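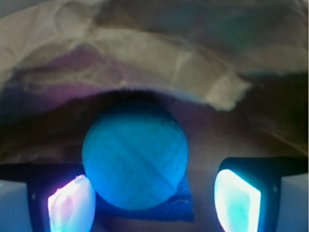 3.2 Residence, descent and the problem of the blank register

Most citizenship statutes assume that an applicant can prove where they were on a given day, an assumption evidently made by people who keep their papers in a filing cabinet. The Umitz resettlement scheme set its cut-off at the end of December 1954 and asked claimants to show continuous residence from that date. Of the 573 files we read in the Yusof district archive, 465 contained no document older than the claimant's own children. The register itself was in many places a blank surface with a few specks on it, much like the pale, finely speckled ball under blue light in Figure 1, and officials were invited to read a life history out of the specks. They did so with some confidence.

Figure 1. A speckled sphere in blue light.

The legislature's remedy was the affidavit. Under the amended rules a claim could proceed on the sworn word of 2 neighbours, provided that the neighbours were themselves citizens, a status many of them were then in the process of establishing by the same method. The ministry's guidance note acknowledges this circularity in a footnote and advises officers to use their judgement. Where judgement was used, it favoured claimants with a surname known to the officer.

Regional parties objected, though seldom to the same thing. Members from Tradance argued that the rules would admit anyone who could find a friend; members from Brakance, that they would exclude anyone who had moved house. Both positions were described in the chamber as defending the honour of the original inhabitants, a group the bill left undefined. We return to the definition, or the labour spent avoiding one, in Section 4.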